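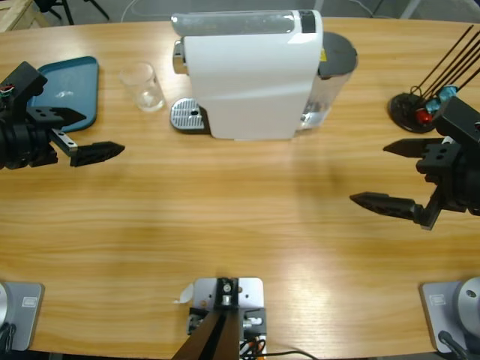 # The Oteo coffee bench and the run 504 stall

Hi all! A few of you at Guditz asked what happened with the coffee task in May, so I've put up a little gallery page. I'll keep it short (I never do) and start with the fault itself.

The task is simple to say out loud. Oteo, our two-armed bench setup, takes a capsule off the holder, loads the coffee machine, puts the glass under the spout and pushes the button. We'd been going since early morning and I was pretty happy with it, the glass handoff especially, which used to be a horror. Then came run 504. The left arm was on its way to the glass and it just stopped. No alarm, no red banner, nothing in the console. The right arm carried on with its half of the plan as if its buddy was still moving.

I did the thing you're not supposed to do and leaned in to look. Filipa Marinho grabbed the stop button before I got my hand anywhere useful, and I'm very glad she did, as the left arm's controller woke up by itself a moment later and would have tried to catch up with the plan in one go. Full speed, straight at where I was about to be. I bought her lunch.

So, what was it? The left arm had lost its link to the planner - a connector on the Loureiro board that had worked its way loose - and our watchdog was supposed to freeze both arms when that happens. It did have a timeout. The timeout was set to 30 seconds, left over from when we debugged over a terrible wireless link, and we'd all forgotten it was there. The link came back before the timeout ran out, so as far as the software was concerned the day was going great!

The second half of the trouble was the catch-up behavior, and that one is on me. I wrote it for tiny hiccups, and it had no limit on how far behind an arm could be before it gave up. We pulled it out completely. If an arm falls behind now, both arms stop where they are with the grippers

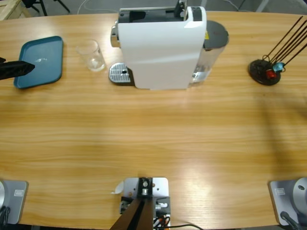 left exactly as they were, and a person has to press reset from the far side of the line on the floor. It's slower and I grumble every time, but I press it.

We also clamped the connector, and Trikemlow (that's our logging tool, for the new folks) writes a line whenever the link drops, even for a blink. Reading back through the old logs was no fun at all. Out of 1,291 runs, 1,135 had a clean link from start to finish. The rest had drops, most of them too short to see on the bench, and all of them sitting in files we never opened.

If you're running a copy of our setup, please check your timeout value before you do anything else, and keep your hands out until both arms are powered off. A stopped arm can still be a live arm. Filipa has the patched config, so ask her for it, and tell me if your left side drops out too. I still want to know why it's always the left.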